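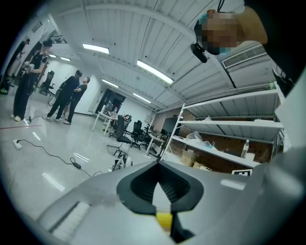 # Cleaning a Canister Filter Without Losing the Bacteria

Revised 3rd September

This procedure covers a canister filter on an established freshwater tank. The times and volumes are for the Madel 700 on a planted tank holding 382 liters. Other canisters differ mainly in how the head locks down.

## Before opening the filter

1. Unplug the filter and the heater.
2. Close both valves at the hose block, then release the block from the head.
3. Siphon 6 liters of tank water into a clean bucket. Do not use tap water on the media. Chlorine kills the bacteria you are trying to keep.
4. Carry the canister upright to a sink or tub.

## Media

Lift the baskets out and note their order.

- **Coarse sponge:** squeeze in tank water until it springs back. It does not need to look new.
- **Ceramic rings:** swirl once in the bucket. Leave the brown film.
- **Fine floss:** discard and replace.
- **Carbon:** replace if used. Rinse new carbon first.

Never replace the sponge and the rings in the same month.

## Impeller and seal

Turn the impeller cover a quarter turn and pull the impeller straight out. Wipe the shaft and the well with a cotton swab. Check the ceramic shaft for cracks.

Clean the O-ring and its groove, then apply a thin coat of silicone grease. Petroleum jelly swells some rubbers and should be avoided.

## Restarting

Return the baskets in order, fill the canister with tank water to the top basket, and clamp the head. Attach the hose block, open the intake valve, then the return. Plug in once the air stops rising. Tilt the canister gently to clear any remaining bubbles.

Check the clamps for drips after an hour. Test ammonia the next day.

Jolanta Cieślak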